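Paid testers wanted for the Pumer practice simulator

Hi, I'm Lindsay Bolger and I look after the Pumer at Clollell. If you've ever wanted to boss a robot around a room without any risk to your furniture, keep reading!

The Pumer is a subscription practice kit for people who are learning to program home and office robots. You get a set of simulated rooms, a task editor and a pile of ready-made chores, and it all runs on an ordinary laptop. We've had it in the hands of engineers for a while and they like it fine, but engineers will put up with nearly anything. I want to hear from everybody else – teachers, hobbyists, retired folks, people who gave up on page four of the last manual they tried.

What you'd be doing: working through our Rurkstead room pack over 2 weeks, at home, on your own schedule. Most of the chores are tabletop stuff. You write an instruction in plain words (pick up the remote, leave the figurine alone), run it, and then tell us how clear the whole thing felt. If a menu makes you want to throw your laptop, I want that in writing.

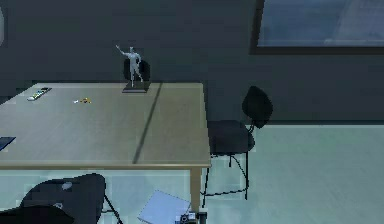 Wiremu Tautahi wrote to me after the last round that the office rooms were where the Pumer finally clicked for him, though he also said the undo button was hidden so well he only found it on his third evening. Fair! We've moved it. He had a few other gripes about how long the longer chores take to load, and those are still on my list, so please don't be shy about repeating them.

You'll need a laptop less than five years old, a decent internet connection and enough patience to fill in a short form after each session. No programming background needed. I'd love a few people who've never touched a simulator in their lives, and a few who've used a rival kit and have opinions – strong ones are welcome.

We have 30 spots. Pay is a flat fee, sent when your last form comes in, and you keep your Pumer login for the rest of the year. If you have to drop out partway, let me know and we'll pay you for the sessions you finished.

To apply, write to me care of Clollell, Suite 113, Hinds Building, and put "room pack" on the envelope or in the subject line if you already have my email. Tell me what kind of laptop you have and the last gadget that drove you crazy. Applications close 2 February 2025, and I'll answer everyone, even if it takes me a few days.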